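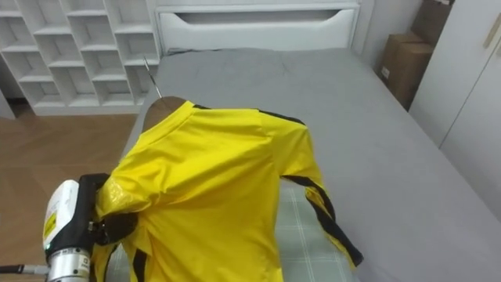
I bought the Trolholm wooden hangers in May, in a pack of 20, after the wire ones from the cleaners left points in the shoulders of most of my shirts. They are brown wood with a metal hook and curved shoulders. The curve is the part I wanted. A slippery yellow jersey like the one on the bed is the usual test for me, and that kind of fabric used to end up on the wardrobe floor. So far it stays put if the collar is centered over the hook.

The finish is even on all but one, which had a rough spot near the hook. I took it off with fine sandpaper. The hooks turn, though two of mine were stiff at first. They fit a standard rod without trouble.
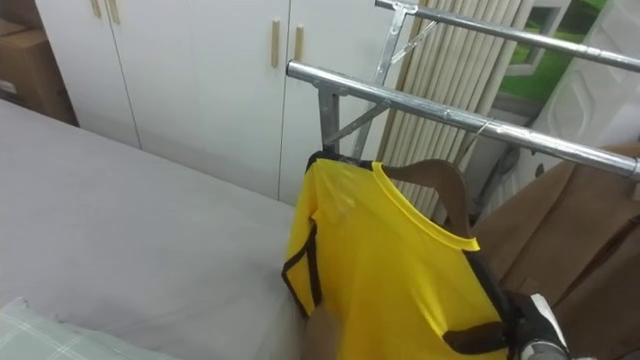
They do take up more room than wire. My old rod held nearly 200 wire hangers' worth of clothes at its worst, and I had to move the sports shirts out to a metal rack next to the bed. The weight adds up too, so I would check the screws on a light rack before filling it.

I also tried a 12-pack from Cistham. Those were thinner, and the varnish felt tacky in warm weather. I gave them to my sister for the hall closet.

For narrow children's sizes the Trolholm ones are too wide. For adult shirts and jerseys I would buy them again. Four stars, one off for the rough spot.

Rodica Ene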